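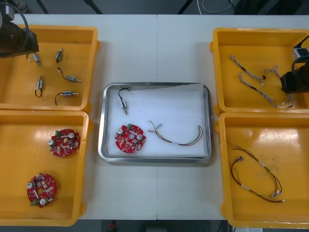
What should be checked first at a small parts sorting table? Start with the bins and the tray lining, before a single part is handled, and only then move on to the boards, wires and small metal parts.

Jakengate Workshop
Home | Checklists | Storage | Contact

Parts table check – bench 3
Checked by: Esther Mushi
Date: 21 Jun 2021

1. Table top – OK
Wipe the white surface and run a cloth along the seam where the panels meet. I love how fast small parts show up on white! Keep it clear of cups and paperwork.

2. Yellow bins – OK, with comment
One kind of part per bin, please, and it makes such a difference. Feel the rims and side tabs for cracks. Scuffs inside are fine. Grit is not.

3. Steel tray – OK
Lining flat, clean and white, with no bits of clipped wire on it. Change it when it tears. Dennis Lema cut over 80 new sheets in January and we're still using them, thank you Dennis! 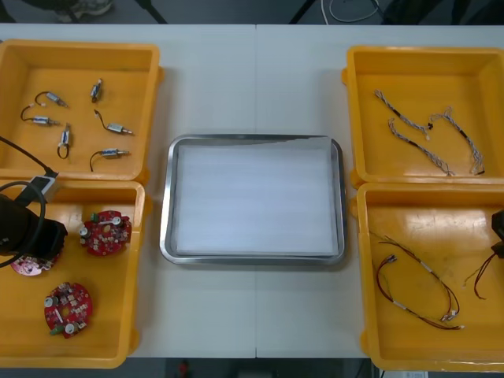
4. Small cylindrical metal parts – OK
Spread them so the leads don't hook each other. Never pick one up by its wire. Look at the spot where the wire meets the body – that's where I find most of my rejects.

5. Round red circuit boards – OK, with comment
Hold by the edge only, wrist strap on. Check for bent or loose components. Please don't stack them, even for a minute. The last Piltum order had 8 boards with scratches and every one had been in a pile.

6. Wire harnesses – recheck
Look along the full length for nicks and check that no strand has pulled out of its connector. Lay them down in an easy curve, no tight folds. I'd like a second pair of eyes on the Kitex ones before they go out.

7. Walkway and lighting – OK
Floor dry, stool pushed in, lamp working. The new lamp is wonderful, I can read the tiny chips without squinting.

Overall: pass, item 6 to be looked at again by Dennis. Really pleased with this bench, it's a joy to work at now.

Related checklists
Hand tool drawer check
Tanui shelving – yearly inspection
Wrist strap and mat test

Contact us | © Jakengate Workshop | Back to top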